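Workshop tips: recording cloth-handling examples

Notes from the Bovurholm bench, for anyone recording demonstrations with a hand-held gripper or a leader arm. Last revised Jul 29, 2021.

Start with one cloth and one task. Our first set for Bitia mixed folding, lifting and flattening under a single label, and 236 recordings had to be sorted again by hand. Give each task its own folder before the first take.

Shake the cloth out between takes. A towel put down the same way every time teaches the system that one starting shape and little else. Drop it from chest height and leave it as it lands.

Clean the finger pads with a barely damp rag every 200 takes. Lint builds up along the gripping edge and thin fabric starts to slip.
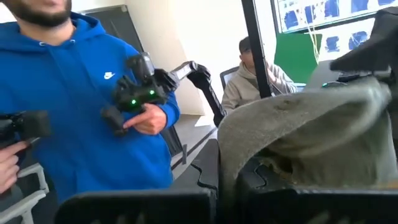

Keep failed grasps, but mark them. A miss followed by a second try is useful - a miss followed by the operator giving up is not, and should be cut at the last steady position.

Move at an even pace. Long pauses in mid-air are copied as faithfully as the fold itself. If you need to think, stop the recording and begin again.

Check the clocks before each session. Camera and joint readings that drift apart cannot be lined up later without a good deal of work. The Pilkington set lost a whole afternoon this way. Of 3,431 takes, 1,826 were kept.

Wash new cloths once before use. Fresh towels are stiff with dressing and behave differently after the first wash, so the early takes will not match the later ones.

Back up to a second drive before switching off the arm.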